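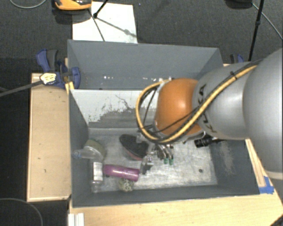 Ellis, February

Progress report to the Skondier Fund
Irosach Reading and Language Program
Prepared by Arash Mirzaei, program manager

This report covers the third quarter of the grant. The evening English classes are running as planned, the tutoring strand is behind, and spending is within budget.

Classes

We now run 5 evening groups, up from 3 in the first quarter. Four meet at the Irosach office on Mill Street and one meets at the Bạch Center across the river. The Bạch group was added after people on that side told us the last bus leaves before our late class lets out. It starts at 6:15 and ends at 7:45, and attendance has held up better than in any other group.

The beginner groups are full. Diệp Lưu, our lead teacher, has split the lower beginner class by reading level, with one half working on the alphabet and short words and the other half on forms and simple letters. The two halves share a room, and the noise is a problem. We have asked the landlord for use of the storeroom next door and expect an answer next month.

The intermediate group lost several learners to changes in shift times at work. We moved that class to Friday evening. Some of them came back – others have asked for a weekend class, and we can't staff one under the present grant.

Materials

The new workbooks arrived late and one carton was short. The supplier has sent the missing copies. Learners like the units on pay stubs, rental agreements and doctor visits. The unit on banking is out of date, and teachers have been using their own handouts in its place. Diệp is putting those handouts into one packet so that every group works from the same pages.

Tutoring

We planned to have 12 tutor pairs by this point and have 9. Recruiting was slower than expected over the holidays, and two people who finished training moved away. A second training day is set for next month. We have changed the sign-up form to ask which evenings people are free, and that has already made matching easier.

Testing

The midyear reading test was given to everyone who had been enrolled for ten weeks or more. Most beginners moved up one level. Results in the intermediate group were flat. Diệp thinks the listening section was too fast for the recording we used – we will replace the recording before the spring test and report both sets of scores.

Budget

Teacher pay and rent are on plan. Printing is $700 over, mostly from the banking handouts and extra copies for the Bạch group. Travel is under by more than that amount. We ask the Fund's permission to move $700 from travel to printing. The total grant would stay the same.

Next quarter

Hold the second tutor training and fill the open pairs.
Settle the storeroom question.
Finish the handout packet.
Give the spring reading test.

The ledger and attendance sheets are being sent separately. Questions on the test results should go to Diệp Lưu, and anything on the budget to me.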